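Chapter 9
Expanding a Plant: Capacity, Cost and Timing

Learning goals
After reading this chapter you should be able to explain the difference between design capacity and effective capacity, list the main costs of adding floor space, and work out how long a simple expansion takes to pay for itself.

Opening case: Gellow adds a second hall
Gellow makes hinges, brackets and small machined parts for other manufacturers. By June its one building was running two shifts, and orders were still being turned away. The owner, Fabrice Rolland, had three choices. He could add a night shift, send work out to another shop, or build.

The night shift was the cheapest on paper. Rolland dropped it after his supervisors reported that they could not fill the jobs they already had posted. Sending work out was tried for one season with a neighbouring firm, Guérin. The parts were good, but they came back late often enough that two customers complained.

That left building. The plan was a second hall beside the first, joined by a covered loading bay, with room for 30 more workers. The bank agreed to lend most of the money on the condition that Gellow sign at least one long supply contract before the concrete was poured. It signed with Cosora, which wanted 250 cases of brackets a week.

Dirceu Brandão, the plant manager, was given the job of deciding what would go where. His first layout put the new machines in the order they were bought. His second followed the path of the part, from raw bar to packing, and cut the walking distance so much that one forklift was taken off the budget. We return to his drawings in Section 9.4.

Small manufacturers rarely expand for one customer alone. They look at which industries are buying precise metal parts, how steady those orders are, and what standards the buyers will ask for. Medical work, for instance, brings stricter inspection and more record keeping than furniture hardware does, and those tasks need floor space and staff of their own.
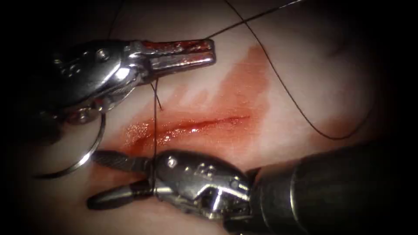

9.1 What capacity means
Design capacity is the most a plant could turn out if nothing ever stopped. Effective capacity is what it can turn out once breaks, cleaning, tool changes and repairs are taken off. Managers who plan with the first figure usually promise more than they can ship.

Utilization is actual output divided by design capacity. Efficiency is actual output divided by effective capacity. A plant can have high efficiency and low utilization at the same time, and a new building will not fix that. Before any money is borrowed, the first question to ask is where the lost hours are going.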